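# About Sudon Mountain Safety

Sudon Mountain Safety trains people who travel and work in steep, snowy country. We run avalanche courses, advise road crews and ski clubs, and keep a small network of weather stations on the ridges above Soston. The office is on Paterson Street, two doors up from the post office.

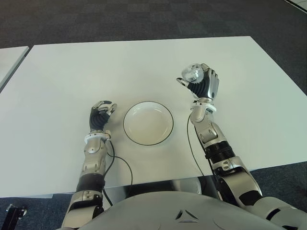
*Photo: Sudon Mountain Safety*

## What we do

Most of our work falls between November and April. In those months we teach two levels of field course. The first is for skiers, snowshoers and snowmobilers who have never dug a snow pit or run a beacon search. The second is for people who already travel in a group and want to get better at choosing routes. Both courses have classroom evenings and full days outside, and both leave the Soston trailhead at 7 a.m.

We also write a weekday snow summary for the Tuvesov valley. It covers new snow, wind, overnight temperature and anything our field staff saw on the slopes. The summary is free and is posted by 6:30 a.m. It doesn't replace the regional avalanche forecast, and we ask readers to check both before they leave home.

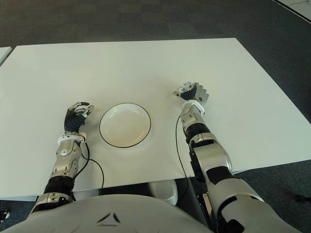
*A white plate on the table, between the two hands*

## How we started

The company began as a beacon practice group that met in a parking lot. Members kept asking for proper instruction, and the ski club at Soston offered us a room for the winter. We taught 2 courses that first season. Since then 3,865 people have finished one with us, and a good number have come back for a refresher.

Our first weather station went up on the Tuvesov ridge. It was knocked over by wind in its second month, so we rebuilt it with a heavier base. The newer stations use the same design.

## Courses for schools and employers

Each winter we visit schools in the valley with a short talk on avalanche terrain. There is no charge. Employers can book a private course for crews who clear roads, service towers or run lifts – we come to the site and plan the day around the ground they work on.

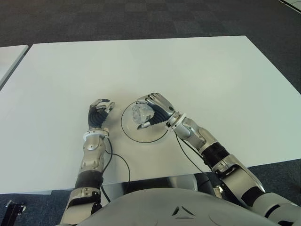
Private courses need a minimum of two weeks' notice. If the hazard is too high on the day, we move the outdoor part to lower ground or set a new date. We don't charge for the change.

## Equipment

We rent beacons, shovels and probes by the day. Every beacon is range tested before it goes out and again when it comes back. A refundable deposit of $200 is due at pickup.

## Contact

The office is open from 9 a.m. to 4 p.m. in winter and by appointment the rest of the year. Mail can be sent to 799 Paterson Street, Soston. For an emergency in the mountains, call 911 first – our office phone is not answered overnight.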